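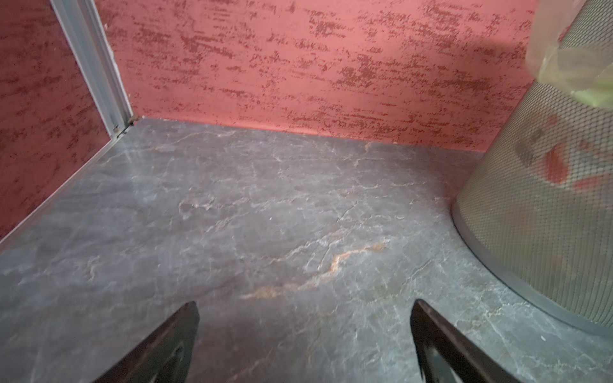
How to clean a rented apartment before you give back the keys

By Rania Rizk
Updated August 2025

I have moved out of four apartments in Gasside, and from the first one I lost 92 dollars of my deposit. The apartment was not dirty. I had cleaned it for two full days, but I did it in the wrong order and I forgot the places which the inspector looks at first. After this I made a plan, and with the plan I have received the full deposit three times. The last one was 700 dollars, so for me it was worth the effort.

Before you clean

Find your rental contract and read the part about moving out. In many contracts there is a list at the end, with small items such as light bulbs, the filter of the kitchen fan, and the number of keys. My contract with Mahasneh Rentals asked for the oven trays to be left inside the oven, and I had already packed them in a box with my own pans. I had to open six boxes to find them.

Find also the report from the day when you moved in. If there was a scratch on a door at that time, it should be written there. If you do not have this report, ask the landlord for a copy by email.

Ask for the inspection in the morning if you can choose. Then you have the evening before for the last work, and you can sleep in another place.

What you need

A bucket, a second bucket for clean water, a flat mop, a soft brush, an old toothbrush, and many cloths. I cut old T-shirts for cloths. For products, I use dish soap, white vinegar, baking soda, and one degreaser for the kitchen. You do not need a different bottle for every room. Do not mix vinegar with bleach, and do not mix any product with bleach if you are not sure what is in it.

The order of work

1. Take out everything which is yours. It is very difficult to clean around boxes. If the truck comes only on the last day, put all the boxes in one room and clean this room last.

2. Start with the oven. Spread a paste of baking soda and water inside, but not on the heating parts, and leave it overnight. The next day you wipe it out with a damp cloth. If you see white lines after it dries, wipe again with a little vinegar.

3. Empty the refrigerator and switch it off one day before. Put a towel on the floor in front. Leave the door open after cleaning.

4. Work from high to low in each room. First the tops of the cabinets and the lamps, then the windows, then the doors and the switches, then the baseboards. The floor comes at the end.

5. Do the bathroom after the kitchen. Put vinegar on the faucets with a wet cloth wrapped around them, and wait half an hour. Take out the drain cover and clean under it also. Natural stone does not like vinegar, so keep it away from any marble counter or shelf.

6. Fill the small holes in the walls. Use a little filler, let it dry, and sand it gently. Ask before you paint! My neighbor in Tindamberg Street painted one wall with a white which was too bright, and she had to pay for the whole room.

The floors

Sweep or vacuum two times before you use any water. Go slowly along the walls and behind the doors. For tile or vinyl, use warm water with a few drops of dish soap, and squeeze the mop well. Too much soap makes a gray film, and the film shows when the light comes from the window. Then mop once more with only clean water from the second bucket.

For wood you need the mop almost dry. Dry the floor with a cloth immediately after.

Start at the wall which is far from the door and walk backward. I know everybody says this, but I have trapped myself in a bedroom corner with wet floor on all sides, and I had to wait there with no telephone.

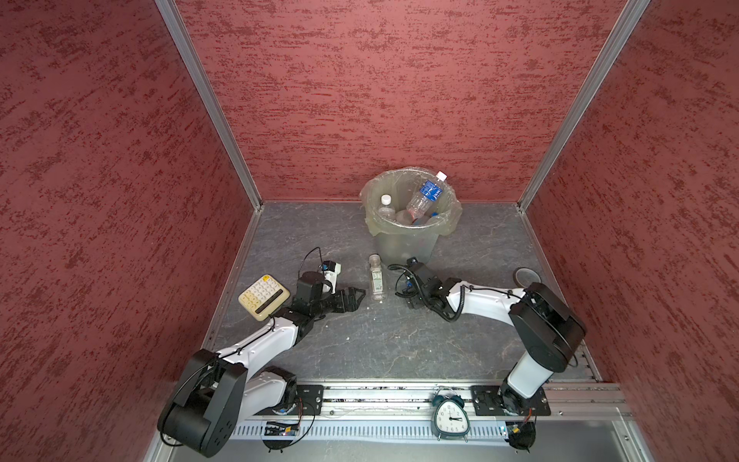
Garbage needs more planning than people think. In the last week you will have much more of it than usual, and in many buildings the containers are already full. Look at the collection days early. Large items such as a mattress or a broken chair often need an appointment with the city, and in May, when many students move, I waited nine days for mine.

Keep one bag open for the garbage of the cleaning itself, such as used paper and dust from the vacuum. Old paint, batteries, and bulbs do not go in this bag. If the building has a room for recycling, flatten the boxes before you carry them down.

The last evening

Walk through the apartment with your contract in your hand. Open each drawer and each closet. Try all the lamps. Then take photos with your phone, also of the insides of things. Last time I took 32 photos, and I sent them to my own email the same night so that they had a date.

Write down the numbers of the electricity and water meters, and photograph these too.

At the inspection

Be there in person if it is possible. Bring a cloth and a small bottle of cleaner, for if they find a spot, you can often clean it while they are still in the next room. Read the report before you sign it. If you do not agree with something, write it on the paper next to your signature, and ask for a copy.

Give back all keys, including the one for the mailbox, and get a receipt for them.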